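Set the Table, Even for Yourself

So I have opinions about placemats. I know how that sounds. But I've been eating alone three nights a week for a while now, and for the first couple of months I did it the way I suspect plenty of you do: standing at the counter, fork straight out of the drying rack, pan on a folded dish towel so I wouldn't have to wash a plate. It was fast! I'd be done before the news was over, and then an hour later I'd be poking around in the cupboard for crackers like I'd never had dinner at all.

What changed it was a trip to Vevska, where I rented a room over a bakery. My landlady put out a full place setting for me every single morning. For one boiled egg! Plate, knife, spoon, a cloth mat with a faded border. I felt silly the first day and a little spoiled by the fourth, and when I got home the counter looked kind of sad to me.

I bought two placemats that week. Two, in case somebody came over (somebody did, eventually, and spilled soup on one of them). They're nothing fancy, and I've since learned that you can spend a shocking amount on a placemat if you let yourself. There's a shop over on Waro Street that wants more for a set of linen ones than I paid for my chairs. Skip it. Get something you can shake out over the sink.

Now, people get weird about the rules, and I want to stick up for them a little. Fork on the left, knife on the right, blade facing the plate. My brother says this is all leftover nonsense from people who had servants, and he may be right about where it came from, but I like that my hand knows where to go. That said, I'm left-handed at heart and a coward in company, so when I'm by myself the knife goes on the left and I don't lose any sleep over it. It's my table.

The thing I really will fight about is where the silverware lives. Mine used to be in a drawer across the kitchen, under the toaster, and I swear that walk was half the reason I ate standing up. A drawer is fine for the garlic press. The forks and knives you use every day should be out in the open, right by the place you sit, in a jar or a wire basket or an old coffee can. Then setting a place is one reach, and clearing it is one reach back once things are washed.

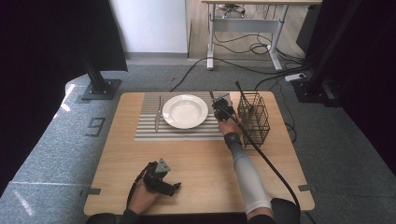 Christos Stergiou wrote in after my last column on this to say that open holders are dust collectors, that he tried one for a whole winter, and that he'd rather walk to the drawer than rinse a fork before supper. Fair enough, Christos. I'd only say that if your forks sit long enough to get dusty, you might own too many forks. I had 24 of them when I finally went through the drawer, and I live by myself.

Anyway, try it on a Wednesday, when nothing special is happening. Put down the mat, put the plate on it, lay out a knife even if it's only noodles. Sit all the way back in the chair. I had leftover rice and a fried egg last night, and I was at the table long enough for my tea to go cold.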